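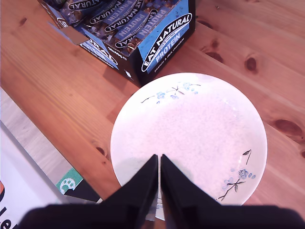 Apr 17, 2022
Aisling Mac Giolla

Spent the morning reading the side of a snack bar box, as you do when the kettle is slow, and now I have opinions about serving sizes. Short thread, probably.

The serving size on most packaged food is not a recommendation. It's a unit for doing arithmetic on. Everybody I know reads it as "how much a normal person eats" and then feels either smug or guilty.

Went through my own cupboard. A bag of Morkari trail mix says a serving is a quarter cup. I have never met a person who eats a quarter cup of trail mix. My hand holds more than that and I don't have big hands.

The front of the bag says 70 calories in a big friendly circle. Turn it over and you find that's for half a serving. Half! Of the quarter cup!

I did write to them in March to ask how they picked that number for the front. Got back a very nice paragraph about their passion for almonds.

Next shelf. Stukwood granola, the one in the brown paper bag that is trying hard to look like it came from a farm. I poured my usual bowl and then weighed it, and my usual bowl came to 356 calories before milk. I would have guessed half of that.

Is that Stukwood's fault? Not really, the number per serving is printed there. But the spoon and bowl on the front of the bag show a heap that is clearly a good deal more than one serving, and somebody signed off on that photo.

Before anyone replies "just use a smaller plate" – I've tried it, for weeks, on the strength of a magazine article. I went back for seconds. I'm told this works wonders for other people and I'd like to meet them and see what they do at nine in the evening.

The small plate advice gets repeated with total confidence everywhere. When I try to follow it back to where it came from, I get one article quoting another article quoting a diet book with no notes in it. If you have a good source, send it. I will read it.

Same goes for "high protein" on the front of things. High next to what? The Hegarty bars say it in letters bigger than the name of the bar. There are 2 grams more in those than in the plain ones from the same company, and they cost nearly double.

And then there's the survey. Astovberg put out a press release saying more than 3000 shoppers "feel confident reading labels." Fine. Did anyone hand them a label and check? I feel confident parallel parking.

I'm not saying the labels are useless. I'd rather have them than not, and the per 100 grams column, on the imported stuff that has one, is the only part I trust for comparing two boxes.

What I'd like is the whole package total in the same size type as the health claim. Some brands do it already, usually on the bottom flap.

Anyway, the kettle's done. Muting replies about intermittent fasting.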